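Wrist camera only sees cloth, then washes out. How do I get usable grasps on fabric for a student project?

Posted in Student Robotics Help

Mitiku Moges

Hi everyone! I'm in a small robotics club at Stirkside and we picked cloth handling for our end of year project, which I'm starting to think was a bit ambitious. The task sounds easy when you say it out loud: the arm has to find the edge of a piece of clothing, pinch it, lift it, and lay it over a bar. A person drives the arm for the practice runs, we record everything, and then we train a policy on the recordings. We have until June.

Our setup is a hand-me-down arm with a parallel gripper and a small camera mounted at the wrist. There's an overhead camera too, but the arm blocks it every time it goes in for a grab, so for the last bit of the approach the wrist view is all the policy really has to go on. We logged 838 practice grabs before anyone sat down and looked at the wrist images properly (my fault, I was in charge of the data and I was having too much fun driving). A lot of them are like this one:
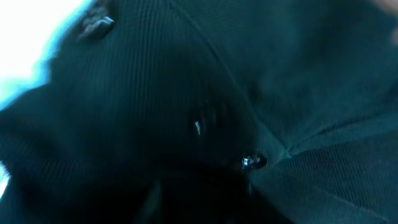 Wrist view, very close in. Metal fittings and seams, no outside edge I'd trust.

When I'm standing next to the arm I know exactly which bit of the fabric I'm going for. From the wrist image alone I couldn't tell you. I can find the grommet where the seams come together, and there's the ribbing, but if you asked me where to pinch I'd be guessing, and I assume the network is guessing too. It loves the shiny bits, by the way. In the first test after training it went for metal over and over and closed on nothing.

The other kind of bad image is what we get when the cloth is up and moving:

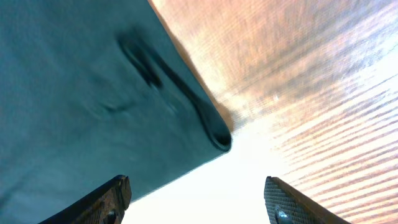
Fingers open, one tip just under the cloth. Blurry background, blown out in the middle.

I kind of like this one, because at least there's a straight edge in it and you can see a corner rolled over on itself. But the gap between the fingers is pretty much pure white, and that's the spot I care about most! Exposure is on auto. We're saving images at whatever the default settings were when we plugged it in.

So, what I'd like to know:

Do I throw out the super close ones or keep them? Is there a cheap fix for the white area? And should we start over with the recordings, or can we save some of what we have? Our teacher says the club budget is basically done, so please no "buy a better camera." Thanks!!

Agathe Lemaire

Hi Mitiku, I help with a school team and we did towels last year, then pillowcases, then gave up on pillowcases. You're not as badly off as you think.

Start with exposure, it's the easiest. Turn auto off. Park the gripper in the pose where it would normally pinch, put the cloth where it normally is, and bring the exposure down by hand until you can see something between the fingers other than white. Dark fabric makes auto exposure open right up, and then anything bright behind it goes. Your cloth will look darker than you'd like on a monitor. Leave it! We kept nudging ours back up because it looked gloomy to us and wasted a whole afternoon of recording that way. Lock white balance while you're in the menu.

Shorter exposure should help with those streaks as well, since a fair bit of that is motion. If the image gets too noisy, add light from the camera's side of the cloth. We clamped a desk lamp to the table and taped baking paper over the front to soften it. Keep an eye on the paper if your lamp has a hot bulb, ours was an LED. A softer light might calm down the glints on the metal too, but I wouldn't bet on it with a round shiny ring.

Then the close-ups. I wouldn't delete them. What I'd do is stop asking a single image to carry the whole decision. Feed the policy a short history of images so it still has the view from farther back, where the edge was visible, when it gets to the all-cloth view. Going from a single image to a short stack made more difference for us than any of the fancy stuff. Give it the gripper opening and the arm's joint positions too if you aren't already.

And slow down the driving. I'm guessing from how you write about it that you drive fast :) Ours did too. We made a rule that the driver stops for a full 2 seconds with the fingers open before the pinch. Boring, but you get a few sharp images right where it counts. If your policy then learns to sit there forever, trim some of the pause out before training (ask me how I know).

As for starting over, I'd record a small new batch with the locked settings and train on that alone first. If it beats the old set, you have your answer. You could mix the old ones back in afterward and see whether they help or hurt. Do change one thing at a time, though, or you'll be in June with a robot that works and no idea what to write in the report.

One more thought. If the grommets are always in roughly the same place on that item, could you drive from them on purpose? Approach a fitting, then move out to the edge. It's a bit of a cheat, but for a club project I'd be happy with it.

Braner

just get a depth camera. rgb on dark cloth is a pain

Bevisix

He said no new camera.

I'd check your driver for dropped images before you blame the light. Compare the timestamps to the joint log. We had a loose USB cable and the pictures were running late, so the label said "close" while the image was still from the approach. Looked exactly like a policy that closes on nothing. Took us 38 runs to spot it.

Also put some tape over any shiny screws on your fingers if they're in view. Might do nothing, costs nothing.

Mitiku Moges

Thank you all! I checked the timestamps first because it was the quickest thing to try, and ours line up, so it's not that. Exposure is now locked and there's a lamp on the table — baking paper and all. I've also been told I'm not allowed to drive until I can do the two second stop without complaining.

Agathe, I like the grommet idea a lot, but the rest of the club wants to try the image history first. We're recording the new batch after class this week and I'll post how it compares to the old set.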